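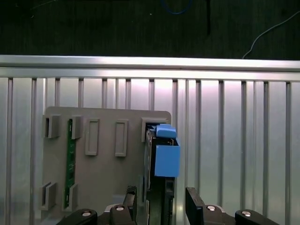
A black module going into the upper-right bracket of the test board, seen from the wrist camera. The green circuit board strip is already in place.

Every Monday someone sends me a new paper with a success rate in the title or the first line of the abstract. Most of them I can't use. I run assembly trials for a living, and I want to argue that a single success rate, taken alone, is a poor way to report a result in robot insertion work.

Take our own case. At Flanda we trained a policy on 300 demonstrations of putting parts into a gray plastic board with molded brackets. The method, which we call Stetetti, learns from the wrist camera and the force at the fingers. Our first write-up said the policy seated the part in 92 of 100 trials. That number was correct, and it told the reader very little.

It did not say what happened in the other 8. When Anikó Vida went back through the logs, she found that five of them were the same failure. The top of the module met the lip of the bracket at a slight angle, the policy kept pushing, and the force limit stopped the run. The remaining three were dropped parts. Those are separate problems with separate fixes, and a plant engineer would care a great deal about which one they were buying.

It also did not say how the board was placed. In our first round it was clamped in the same spot for every trial. We moved it a few millimeters between trials in the second round and the rate fell to 71. I don't think the first number was dishonest. I do think it would have misled anyone who planned to load boards by hand, as most small shops do.

The usual defense is that a paper has a page limit and a single rate makes methods easy to compare. I have some sympathy with this. Reviewers ask for a table, and a table wants one number per row. But the comparison only works if the trials were alike, and they rarely are. The group at Fleltelham counts a part as seated when the gripper opens and the part stays put. We count it only after a pull test. Put those two results in one table and the reader learns nothing about either method.

What I would ask for is modest. List every failure by type. State how far the fixture moved between trials, even if the answer is zero. Say who reset the board and what counted as success. And publish the runs. We put out all 1,145 of ours, including the early ones that make us look bad, and the whole set took one afternoon to package.

Cheung, the parts supplier we work with, read the failure list before anything else. They changed the lead-in on one bracket the following month — a small chamfer — and the angled jams mostly went away. The policy was the same one we had in June.

Contact the author | © Flanda Notes. All rights reserved. | Back to top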